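Covering a work table with kraft paper

Notes on protecting a long table for sorting, wrapping and drying crockery. The same method suits glueing and light painting, with the changes given at the end.

## Paper

Brown kraft is sold by weight in grams per square metre. The roll used for these notes is Brema 88 gsm. Lighter paper tears at the corners when it is pulled tight, and heavier paper keeps the curl of the roll and lifts along the long edge. Plain uncoated stock is best. Coated paper sheds water, but plates slide on it and tape lets go within a day or two.

Unroll the paper with the curl facing down. If it has been stored in a cold shed, bring it indoors the evening before.

## Fitting

1. Clear the table and wipe it with a barely damp cloth. Leave it to dry fully, as trapped moisture makes the paper cockle.
2. Cut the length of the table plus 10 cm at each end.
3. Tape the far long edge first, on the underside of the table, at 30 cm intervals.
4. Smooth towards yourself with the side of the hand, then tape the near edge.
5. Fold the ends as for a parcel and fix them underneath.

Low-tack masking tape is suitable for varnished or painted tops. Parcel tape holds better but will take varnish with it. On an oiled top use no tape at all - clip the paper with spring clamps.

If one width does not cover the table, overlap two by 5 cm and run the join along the length. A join across the middle catches plate rims and cuffs. The upper sheet should be the one nearer to you, so that crumbs brushed towards the front do not run under it.

## Cloth instead of paper

A brown cotton cloth does the same job and can be washed. It must be pre-shrunk. Wash at 60 degrees before cutting, then allow the same overhang. Cloth has better grip under glazed ware and makes less noise, but it holds grit, and grit scratches glaze. Shake it out of doors after each use. For anything involving oil or stain, paper is the safer choice.

## Setting out plates

Keep plates well in from the edge. A hand's width is the minimum, and more is needed on the side where people walk past. Place them singly where space allows. A plate with a raised rim should be lifted from the rim with both hands and never dragged, as an unglazed foot ring will cut through 88 gsm paper in one pull.

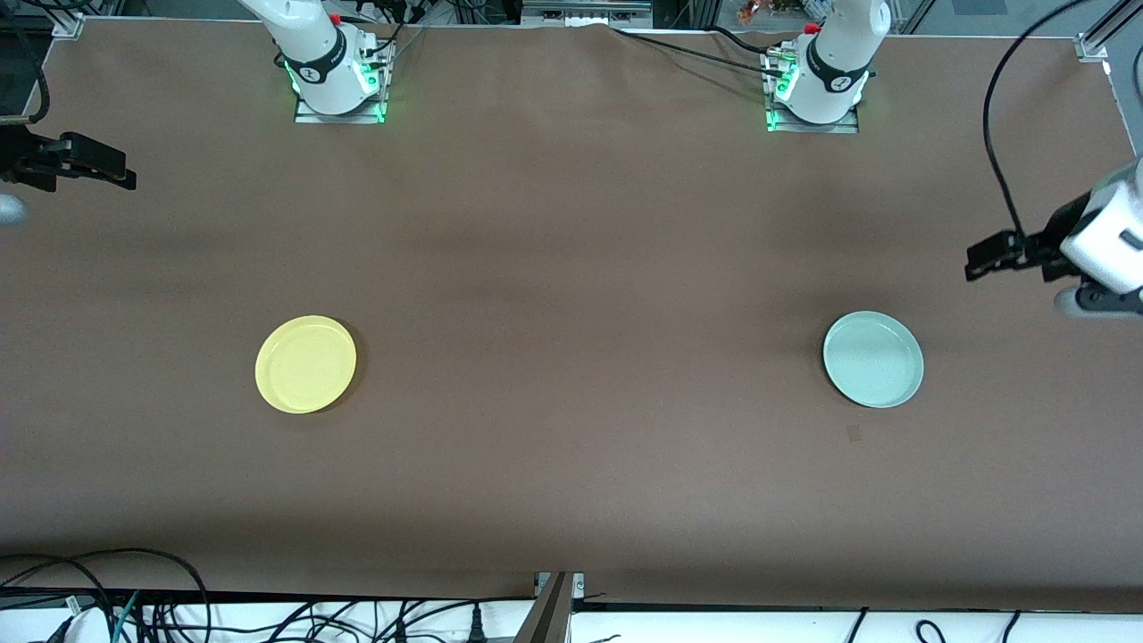 Sort by colour before sorting by size. Pale glazes show metal marks and tea stains that are hard to see on stronger colours, and they are easier to check when they are together. Grey marks from cutlery come off with a paste of bicarbonate of soda and water, worked with a soft cloth. Skelier cream cleaner also removes them but will dull a matte surface with repeated use. Test on the underside.

Stacks should be limited to plates of one diameter with a sheet of plain paper between each. Newspaper is not suitable for pale ware, as the ink transfers under pressure.

## Lighting

A lamp at the side, low and at a shallow angle, shows hairline cracks better than a ceiling light. Turn each plate once through a full circle under it. Plain brown paper gives little glare, so white table coverings are best avoided for this work.

## Changing the cover

Replace the paper when it is torn, when it has had a wet spill, or when the surface has started to go furry. Small tears can be patched from beneath with a strip of gummed paper tape. Do not patch from above.

Used paper that is clean and free of plastic tape can go in the recycling. Greasy paper should go in general waste.

## Variations

- Glueing: add a sheet of baking parchment over the working spot only. PVA peels off it when dry.
- Painting: two layers of kraft, the upper one discarded after each coat.
- Wet crockery: paper is no use here. Put down a Quintero bar towel or any flat-weave towel and change it when damp.

Rolls should be stored upright in a dry cupboard. The Parnmont wall cutter takes rolls up to 60 cm wide; wider ones have to be cut with shears - a long-bladed pair gives the straighter edge.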